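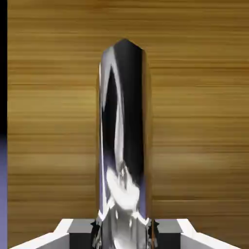 **What does Hetlow do?**

Hetlow collects and checks examples for companies that train robots to pick things up and put them down. We plan the tasks, operate the robots, label the results and deliver the files.

## Who we are

We are a company of 14 people with an office and a workshop in Flulotbridge. Pallavi Nigam started Hetlow after several years of writing control software for packing lines. Gwenaël Renaud joined her that February and now runs data review. Most of our operators came to us from other trades, including dental labs, sewing and crane work. New operators practice for 2 weeks before any of their runs go into a delivery.

## How we work

Every project starts with a task sheet. It states what the robot has to do, where objects may start, and what counts as a finished run. The customer signs it before we record anything.

We collect in simulation and on real arms. Simulation lets us change surfaces, lighting and object shapes between runs, so a gripper task can be repeated with a mirror finish, a dull one, or a different tabletop. Shiny parts get extra runs, as they take on the colors of whatever is near them. Real arms are used when friction, soft materials or cables matter.

A second person reviews each run. Failed attempts are kept and labeled as failures, unless the customer asks us to leave them out.

## Projects

- **Hajdu** is our set of upright parts, with 132 object shapes to date. New shapes are added at the request of customers.
- **Dirura** is the review tool we built for our own staff. It plays a run back next to its task sheet and records the reviewer's decision. We license it separately.

## Working with us

A first batch is usually small, so that both sides can correct the task sheet early. We currently have 13 customers, mostly makers of warehouse and lab equipment. Visits to the workshop are welcome by appointment, mornings only.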